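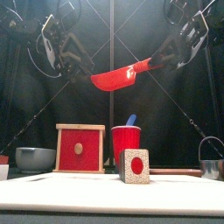
From: list member, Olthorpe
To: Unbridge discussion list
Date: November 2020
Subject: Re: [unbridge] Can they do the dishes yet?

> I've been reading this list since July and I still can't tell my
> family when a machine will clear the table for us. Every clip I see
> is one arm picking up one block. Is anyone working with real
> kitchen stuff, or is that still years off?

Good question, and my answer is "parts of it, and I'm having a great time finding out which parts"!

The picture at the top is our bench. The red spatula is the thing I care about most right now. One arm holds it by the handle, the other reaches in to take it, and that pass from hand to hand is where most of my evenings go. A spatula is a mean object for this. The handle is narrow, the blade is wide, and if the first grip is a little crooked the second arm is aiming at the wrong spot before it starts to move (ask me how I know).

We did 149 passes last month with the Kuipers control code, and 23 ended with the spatula on the table. I was thrilled with that – in July we were dropping more than we passed. Most of the 23 were bad first grips, so the work now is on the pickup and the pass itself can wait.

The other things on the table get their turn too. Bowls go pretty well if you take them by the rim. A party cup is fine until you squeeze it, and then it folds. The small metal pot has a thin wire handle that stands up in a loop, and I would love to hear from anyone who has a good way to grab one of those, because ours swings away when a finger touches it.

So, dishes? Putting a spatula in a cup, yes, on a good day. Clearing a dinner table with sauce on everything and a kid still eating, no. I think the folks at Asport are closer than we are on wet things, and they have 8 people to our 2. Still, a year ago I wouldn't have let either arm near a pot, and now I leave one on the bench all week.

Tell your family to keep the dish gloves for now. I'll post the grip settings once I've cleaned up the file – it's full of notes to myself.

--
Unbridge list: reply to all to keep it on the list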